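The Soap Dish Leaves the Bathroom
Small household trays are turning up in kitchens, on desks and by the back door
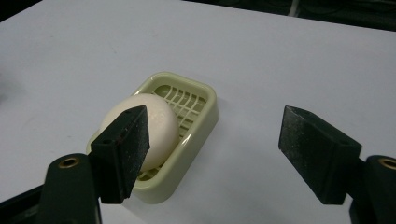
One reader in Irnbridge wrote in October to say that a soap dish is the best spoon rest she has owned, and that she had gone through three ceramic ones before trying it. Her letter was one of 16 we received after a short item on bathroom storage. Most of them had little to say about soap.

The plastic soap dish is a simple thing. It has a rim to hold the bar in and a slatted floor to keep it off the surface underneath. A green one with an open grid will also hold a single egg, which otherwise tends to wander across a flat table while the rest of the ingredients are being measured. The rim stops it. The same goes for a lime, a garlic bulb or a wet tea strainer.

Sarko, a housewares shop on the main street in Irnbridge, keeps its soap dishes on a low shelf next to the sponges. The shop sold 63 of them in October. Staff there say customers often buy two, and that the second one is usually meant for the kitchen sink. The plain ones sell better than the ones with suction cups.

Readers listed a range of uses. Scrub brushes came up most. Others keep rings in a dish while kneading dough, or stand seed packets in one on a windowsill. A man who repairs clocks uses his for small brass parts after rinsing, though he lays a square of cloth over the slats first so that screws don't drop through.

Choosing one takes little time. Check the size of the openings against whatever is going to sit on them. Look at the underside as well. A dish with no feet sits flat, and water that drains through it will stay on the counter until someone lifts it. A saucer or a folded cloth underneath takes care of that. Plusteck, which supplies Sarko, makes a version with a separate drip tray, but several readers said they had thrown the tray out.

A dish that has held soap should not go straight to kitchen work. Soak it in hot water for 10 minutes, brush between the slats and let it dry. Scent can hang on in older plastic, so a new dish is the better choice for anything near food. Keep the one for raw eggs separate and wash it with dish soap after each use.

The oldest dish we heard of has been in the same house for 13 years. It started out beside the tub and now holds a nail brush and a stub of pencil in the garage.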